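**Progress report: Laundry and Home Skills Room, Dovcombe**
April 12, 2026
Prepared by Nia Pritchard for Olga Gallardo, Gadico

Olga, this has been our best stretch so far and I'm so happy to be writing it up for you.

When we last reported in January the room was bare walls and a stack of quotes. It now has carpet down and the basics in place, and clothes are moving through it. Tirta has kept the log faithfully, and the total stands at 522 garments picked up, sorted and put in a basket (we had hoped for 500 by this point, so we're ahead!).

**Setting up**

We kept the furniture low and plain. The laundry basket gets a raised spot against the wall so that it isn't always sitting at floor level, and I love how much calmer the room feels with a fixed place for it. The carpet was Stellan's pick from Ljungberg. I had my doubts about stripes, and I've come around completely.

**Sorting**

The teal and black items get used most, as they are easy to tell apart against the gray. We start with one or two pieces and build up to a full load.
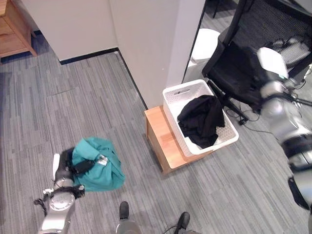
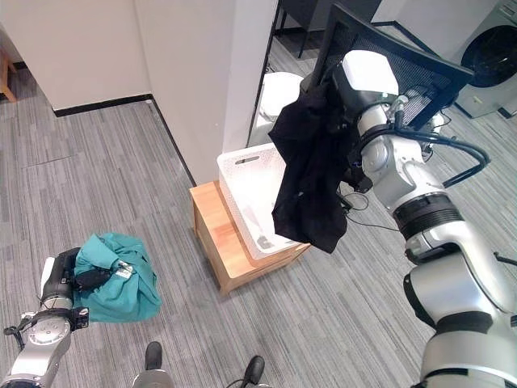 *Sorting practice: teal item in hand at floor level, white basket up on its wooden base by the wall.*

Chibuzor has rewritten the sorting steps twice since January, and the second version is so much better. It fits on one page, the pick-up and the drop are separate steps, and dark clothes have their own section. He'd like to add folding next, starting with towels and working up to shirts. Collars scare all of us a little.

**Money**

Of the $3000 for fittings, $146 is left. I'd like to put that toward a second basket and some labels from Buvus, if you're happy with that. Receipts are in the shared folder under "Room, spring."

**Still to do**

- Finish the folding steps and try them on towels
- Decide on a spot for the second basket
- Replace the older clothes in the practice set, especially anything with worn seams
- Send you Tirta's full log once the totals are checked

If you can come out to Dovcombe before the next report, please do, we'd love to show you the room.

Nia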